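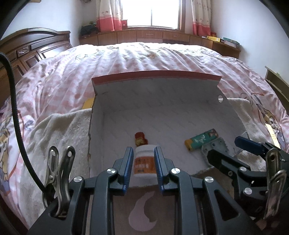
Changing the pads on my grippers, second time

In December I wrote that the finger pads would last me the whole winter. I was wrong, so I write again, with more details, because two readers asked how I do it.

I have two hand-held grippers at home. Each has two fingers which move on a parallel linkage, and each finger has a rubber pad with ribs. I practice picking with small things from the house: bottles, flat sticks, pieces of plastic. The ribs become polished with the time. You notice it first on smooth bottles. They begin to turn a little when you close the fingers, and after some days they slip out when you lift.

The old pads came from Ilberg and I had no complaint about them. The new ones are from Sirirard, a bit softer. I bought 6 of them, with the shipping it was 109 zloty, more than I like to pay for rubber.

First I take off the cable and put it to the side. Then I peel the pad from the top corner, slowly, with a plastic card. Please don't use a knife. My friend Damian Szulc used a knife and now his finger has a scratch that you can feel through every new pad. The old glue goes away with alcohol and patience. I let the surface dry for ten minutes before the new pad goes on, and I press it with a clamp overnight.

While the fingers are free, I check the screws in the joints. The one at the base of the left finger is always the loose one, I don't know why. I tighten it until the play is gone and then I go back a very small amount. If you tighten too much, the finger stops coming back by itself, and you will think the spring is bad. I lost one evening with this.

Then comes the part which I did wrong in December. The two pads must touch on their full length when the gripper is closed. I put a strip of thin paper between them and pull. It should hold the same at the tip and at the root. Mine held only at the tip, so all the force went on the first ribs and they were finished in weeks. Now I move the pad before the glue is hard and test with paper again.

After the change I made 235 picks, mostly with bottles, and wrote down every slip in my notebook. There were four, all of them with the same bottle and all when I was holding it too near to the shoulder.

Next I want to clean the linkage and try the dry lubricant from Tenddale. If somebody already used it on small joints, please write me if it collects dust.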